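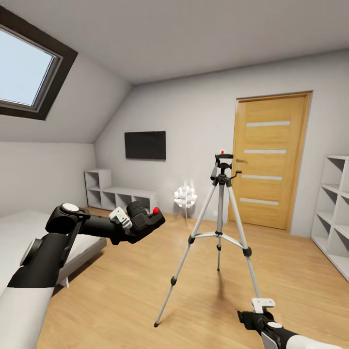 Two-arm sim, tripod task, grasp question

dkessler_88
Attic scene loads and both arms track. Right gripper is down by the foot of the nearest tripod leg, left one is still in the air. Plan is to grip low with the right, then bring the left in and lift. The leg slips in 14 of 40 runs. Solver is Daler, 1,000 Hz.

pinionrack
Why the foot? You're a full leg length from the center of mass. Grab the center column.

dkessler_88
Spreader struts are in the way at mid-height. Planner rejects most approaches there.

pinionrack
Then go above the struts, under the head. Foot grasps are a waste of time.

mu_static
Disagree. Foot is fine if the friction is right. What did you set for the rubber?

dkessler_88
Default. Same value as the legs.

mu_static
There's your slip. Give the feet their own material and rerun before you touch the planner.

tornau_bench
Also check the collision mesh. The Dolan importer wraps the tripod in one convex hull unless you split it.

dkessler_88
Split it, separate material on the feet. 17 runs so far, no slips.

pinionrack
Still wouldn't do it on the real arms.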